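Tollden Savings Bank opened its coin room to the public on Saturday, and I went, having nothing better to do with a bag of old change and a free morning.

The bank stopped taking loose coins at its counters in November. Customers were told to bring them to the main branch on Sarkwood Street, in person, with ID, before noon. The open house on Jan 25, 2025 was meant to make us feel better about that.

We were met by Ho-yin Kuo, who runs cash operations and has the patience of a man who has explained coin wrappers before. He took us down in groups of 6. Bags stay upstairs. So do coats, although the basement is kept at the temperature of a good ham.

The star of the tour is the Nister, a sorting machine as long as a pickup truck and much louder. It clears 882 coins a minute. Kuo fed it a bucket of quarters and shouted some facts, of which I caught "dimes" and "never again." Foreign coins, buttons and arcade tokens drop into a side tray. You can have them back if you fill out a form.

Next came the safe deposit vault, which has 384 boxes, most of them rented. The small size costs $300 a year. A woman in our group asked what people keep in there, and Kuo said the bank doesn't know and doesn't want to. He did say that box renters should keep their own list of contents at home, with photos, and that cash in a box earns no interest and isn't covered by deposit insurance. Several people looked thoughtful.

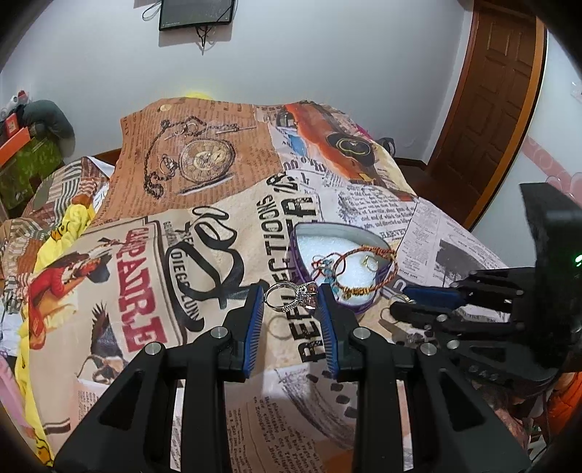 The tour ended in the lobby with coffee and a table of brochures about the new Huang savings account, named for the bank's founder. The rate is printed in large type. The part where it drops after the first year is printed in the other kind. I had my change counted on the way out: $41.17, and one button.

Comments (3)

pennyjar: They did the same thing at our branch. I drove over twice, closed both times.

Marlene T.: Did you fill out the form for the button?

oldteller: We rolled everything by hand when I started. It was quieter.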